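このサイトではCookieを使用しています。閲覧を続けると、Cookieの使用に同意したものとみなされます。[同意する] [設定を変更]

机の上には、透明な入れものをひとつだけ

文:シルッカ・サーリネン
7月

ペン立ては透明がいい。今回はその話を最初から最後までします。ほかの話はしません(たぶん少しします)。

机まわりの道具のなかで、ペン立てほど適当に選ばれているものはないと思うのです。椅子なら座って試すし、照明なら明るさを調べる。ところがペン立てとなると、ジャムの空き瓶だったり、旅先でもらった欠けたマグカップだったり、前の職場の引き出しからなんとなく連れてきたものだったり。わたしも長いことそうでした。十代のころから使っていた青い陶器の筒があって、重くて、倒れなくて、それなりに気に入っていました。引っ越しのたびに新聞紙で包み、いちばん最初に箱から出していたくらいです。

その筒を、この春に棚へ移しました。代わりに机に来たのが、ラレック(Ralleck)という小さなメーカーの透明な四角い入れものです。値段は500円。安い! そして、これが来てからというもの、机に向かうのが楽しくてしかたがない。500円でここまで気分が変わる買いものを、わたしはほかに知りません。

まず、中身が見えるということ。当たり前すぎて書くのも恥ずかしいのですが、この当たり前が効きます。陶器の筒だったころ、ペンは頭だけが見えていました。頭だけ見て「黒のはず」と抜いたら青だった、鉛筆だと思ったら芯のないシャープペンシルだった、という小さなはずれが日に何度もありました。はずれを引くと、わたしはそれを筒に戻して次を抜きます。その繰り返しで、筒の底のほうに何があるのかはずっと知らないままでした。

棚へ移すときに筒をひっくり返してみたら、出てくるわ出てくるわ。輪ゴム、曲がったクリップ、外国の硬貨、何の鍵かわからない鍵、乾ききった修正液。いちばん下には、誰かの名刺が筒の丸みに沿ってきれいに丸まっていました。十何年も、わたしはこれを机の特等席に置いていたわけです。

透明な入れものでは、こうはいきません。輪ゴムを一本落としたら、その輪ゴムがずっと見えています。朝も見えるし、昼も見えるし、電話をしながらも見える。三日もすれば自分で取り出したくなってきます。片づけの本には「使ったら戻す」「月に一度は見直す」と書いてありますが、わたしのような人間は見直す日を決めた時点で忘れるので、いつでも目に入っているほうがずっと助かるのです。

それから、白い机との相性。これを書きたくて、編集部に頼んで今月の枠をもらいました。

うちの机はヘルホルム(Helholm)の白い天板です。買ったときは少し後悔しました。白は汚れる、白はまぶしい、白は病院みたいだと、買ったあとで人に言われたからです。いまは声を大にして言いたい。白い天板は最高です。何を置いても輪郭がはっきりするし、何も置いていないところが、そのまま影を眺める場所になります。夕方に手元へ落ちてくる灰色の影のやわらかさといったらないんですよ。木目の机も好きですが、木目はそれ自体がもうにぎやかで、影のほうが負けてしまう。

その白い面に透明なものを置くと、ものがあるのに白が途切れません。天板が向こうまで続いていて、途中に細い灰色の線がすっと立っている。目に入るのは縁ばかりで、胴体はほとんど感じません。机が広くなったような気がします。測れば一ミリも変わっていないのでしょうが、机の広さなんて、気がする、で十分だとわたしは思います。
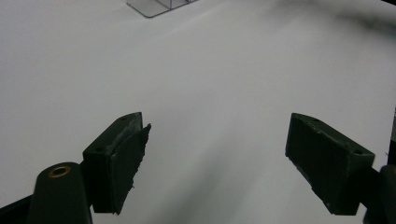
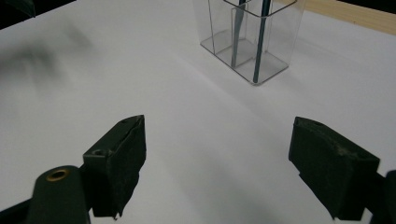
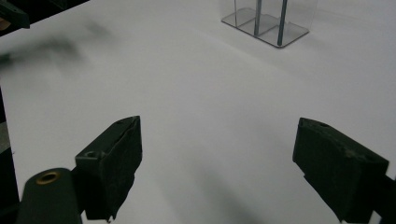 もうひとつ、中に入れるものは少なくしたい。ここは好みの分かれるところで、友人のペン立てなどは花束のようにふくらんでいて、あれはあれで見事です。ただ、透明な入れものに関しては、わたしは断然、少ないほうを推します。ぎっしり詰めてしまうと、せっかくの透明が中身に埋もれて、ただの「ペンのかたまり」になってしまうのです。向こう側の白が見えるだけのすき間は残しておきたい。

わたしの場合は、ブリティック(Britik)の細いペンと鉛筆。それで足ります。足りない日は引き出しから出して、使い終わったら引き出しへ返します。蛍光ペンもはさみも定規も引き出しの住人になりました。最初の週はいちいち引き出しを開けるのが面倒で、やっぱりはさみは出しておこうかな、と何度か手が伸びかけましたが、二週目には慣れました。はさみって、思っているほど毎日使わないんですね。封筒を開ける日くらいです。

しかも、中身が少ないと、入れているものの色がとてもよく見えます。濃い緑や紺のような深い色を透明な壁ごしに眺めるのは、水に挿した茎を眺めるのに似ていて、何時間見ていても飽きません(何時間も見ていないで原稿を書きなさい、という声が編集部のほうから聞こえます)。色を選ぶなら、ぜひ暗めの、落ちついた色から試してみてください。白と透明のあいだに置くと、店で見たときよりずっと深く見えます。

さて、このコラムの下書きを読んだ編集部のトロルス・フォウから、反論が届きました。透明なものは埃が目立つ、傷も目立つ、指の跡なんか最悪だ、というのです。ごもっとも。まったくそのとおりで、反論の余地がありません。でも反論します。

埃について。埃は陶器の筒にも同じだけ積もっていました。見えなかっただけで、底のほうには灰色の綿のようなものがたまっていて、あれを見てしまったあとでは、見えるほうの埃がむしろありがたい。見えたら拭く。四角くて浅いから、指に布を巻けば底まで届きます。陶器の筒は細くて深くて、底を洗うには瓶用のブラシが必要でした。そのブラシを買うところまで、わたしは一度もたどり着けなかった。

傷について。これは認めます。透明な樹脂は乾いた紙で拭くとすぐ細かい傷がつきます。わたしも最初の日にやりました。浮かれてティッシュでごしごし拭いて、光にかざしたら、もう細い線がたくさん。がっくり来ましたが、いまは水で濡らした柔らかい布で、力を入れずに拭いています。アルコールの入ったウェットティッシュも、素材によっては白く曇ったりひびが入ったりするので避けたほうが無難です。買ったときの袋に注意書きがあるので、捨てる前に読んでください。わたしは捨ててから読みました。ゴミ箱の中で。

指の跡について。つきます。終わり。

いや、もう少し書きます。指の跡がつくのは、手で触るからです。ペン立ては本来、ペンを触るもので、入れもののほうはそんなに触りません。置く場所が決まっていないと、邪魔になるたびに手で押しやることになって跡がつく。わたしは机の奥、少し右寄りに置き場所を決めました。右手を伸ばせば届いて、ノートを広げても当たらないところです。決めてからは指の跡もめったにつかなくなりました。ついたら、拭けばいい。拭くのもけっこう好きなんです。

もっと高いものはどうか、と聞かれることもあります。ガリド(Garrido)に、厚みのある板を磨いて組んだ透明な箱があって、こちらは2,000円。友人の家で触らせてもらいました。縁の面取りがたいへん美しくて、斜めから見ると灰色の線が二重になるのです。重みもあって、ペンを落とすとコツンといい音がします。欲しい。ものすごく欲しい。でも、最初の一個として人にすすめるのは安いほうです。傷をつけるのが怖くて触れない道具は、机の上では客になってしまいます。客がいると落ちつきません。まずは安いもので、自分が透明を好きかどうか確かめて、傷だらけになるまで使って、それでもまだ好きだったら、そのときは胸を張って高いほうへ行きましょう。わたしもそのつもりで、もう貯金を始めています。

ちなみに、百貨店の文具売り場でよく見かける、仕切りがいくつもある透明ケース。あれには慎重になってください。仕切りがあると人は埋めたくなるものです。付箋の部屋、クリップの部屋、消しゴムの部屋、と順番に住まわせていくうちに、気づけば机の四分の一が集合住宅になっています。わたしは一度3段の引き出しつきを買って、三段目に何を入れるか悩んだすえに、三段目に入れるための小物を買いに行きました。どう考えても順序が逆です。部屋はひとつでいい。ただの箱でいい。

机そのものの話も少し。白い天板を選ぶなら、つやを抑えたものが断然おすすめです。つやつやの白は照明が映りこんで、透明なものの縁が光に紛れてしまいます。さらっとした白だと光がやわらかく広がって、薄い影までよく見えます。うちのは表面に模様がまったくなくて、届いたときはあまりののっぺりぶりに不安になりましたが、いまではこののっぺりがたまらない。

白が冷たく感じるという人は、木を少しだけ足してみてはどうでしょう。壁際に明るい色の細い板を渡すとか、木の縁のついた小さな盆を脇に置くとか。白の端に薄い茶色が一本あるだけで、ぐっと居間らしい顔になります。友人のレセホは窓台の板をそのまま使って、机をぴたりと寄せています。あれはうまい。わたしも真似をしようと机を動かしてみたら、コンセントが隠れてしまって、延長コードを買うことになりました。

そういえば、白い机では昼を食べる人も多いと思いますが、カレーだけは気をつけてください。すぐ拭けば取れます。すぐ拭かなければ、しばらく一緒に暮らすことになります。うちの天板の左手前には、そういう黄色がうっすらいました。何か月かかけてだんだん薄くなって、いまはわたしにしか見えないくらいです。

片づいた机は味気ない、という意見があります。生活感がないとか、モデルルームみたいだとか。これには強く異議を唱えたい。わたしの机は一日の終わりにはちゃんと散らかっています。メモが重なって、みかんの皮があって、読みかけの本が伏せてある(本にはよくないですね)。それを寝る前に、えいっと片づける。ペンを入れものに返し、紙を重ね、皮を捨て、布で一回拭く。歯をみがくより短いくらいです。すると白い面が戻ってきて、その奥に透明な箱が静かに立っている。朝、台所でお湯を沸かしながらその机が目に入ると、よし、今日も何か書くぞ、という気持ちになるのです。

散らかしてはいけない机が欲しいわけじゃないんですよ。思いきり散らかして、すぐ元に戻せる机が欲しい。戻る先がはっきりしていること、そこに戻すものが少ないこと。透明な入れものひとつで、わたしの机はずいぶんそれに近づきました。

青い陶器の筒のその後も書いておきます。捨てていません。棚で、いまは木のスプーンを立てています。背の高いものを入れると陶器の重さがとても頼もしくて、台所仕事の合間に眺めては、きみは最初からここにいるべきだったね、と話しかけています。底の名刺は広げてみましたが、字がかすれて読めませんでした。心当たりの方はご連絡ください。

もし今週末に机を片づける予定があるなら、ペン立てを一度ひっくり返してみてください。出てきたものを白い紙の上に並べて、そのうち昨日使ったものだけを戻す。残りは引き出しへ。入れものを買うかどうかは、そのあと決めれば間に合います。家にある透明なコップで試すのもいいですね。うちの近所では200円のガラスコップが山積みになっていて、あれも歯ブラシ立てにしようかと、通るたびに足が止まります。

次回は引き出しの中について書きます。はさみの件で、読者のみなさんに打ち明けなければならないことがあります。

関連記事
・白い天板と一年暮らしてみて(シルッカ・サーリネン)
・消しゴムはどこへ行くのか(トロルス・フォウ)
・窓辺の机、壁際の机(レセホ・ヘンドリックス)
・小さな布巾を机に一枚(エドゥアルド・フィゲイレド)
・ケーブルを隠さない部屋(パスカル・クルトワ)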